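Running the Counter Demo at an Open Day

Updated 2025-05-30

These notes cover the simulated kitchen demo we ran at the Hatullow open day in April. They assume Flarnex is installed and the Pundon kitchen set is unpacked next to it. If you only have the older Grgić kitchen, the steps are the same but the object names differ.

Before visitors arrive

1. Start Flarnex with the demo profile. The default profile loads every kitchen in the set, 2,738 assets in all, and startup takes far too long for a walk-in audience.

2. Load the counter by the window. The arm is a Franka with a two-finger gripper, and the stone top leaves it enough clearance to work beside the large red container.
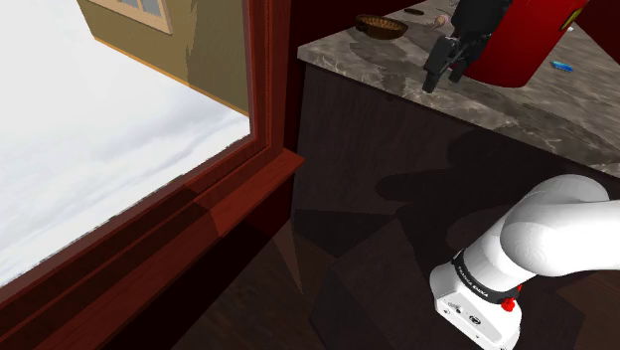
3. Set both render dimensions to 800. Higher values look better on a projector but the frame rate drops as soon as the arm moves.

4. Run the reset script once and confirm that the arm returns to its start pose. A reset that fails here will also fail in front of people.

Showing manual control

Hand the controller to a visitor only after you have moved the gripper yourself. Keep the speed limit at the lowest setting. Ask them to bring the open fingers down toward the counter and stop short of contact.

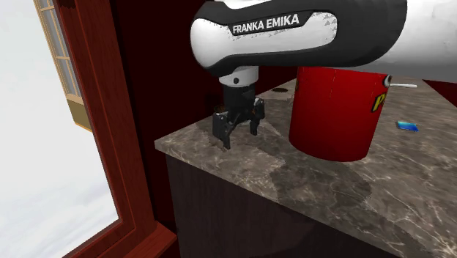 Most people misjudge depth on the first try. Switch to a second view and let them correct the position – the side view makes the gap between finger and stone much easier to read. Allow roughly 3 minutes per person. Reset between visitors, even if nothing has been touched, so that everyone starts from the same joint angles.

Showing the close view

Open the close camera and move to the decorated dish. The small loop handle is the part to talk about: it is narrow, and the fingers have to be lined up with it before they close. Pause the simulation and orbit the view so the group can see both fingers. Leave contact forces hidden at this stage. 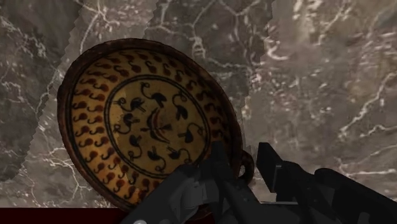 Shutting down

Stop the simulation before closing the viewer. Closing the viewer first leaves the physics process running, and the next launch will report that the port is in use. Save the session log if a visitor reported a fault, and write the scene name and the step number in the log title.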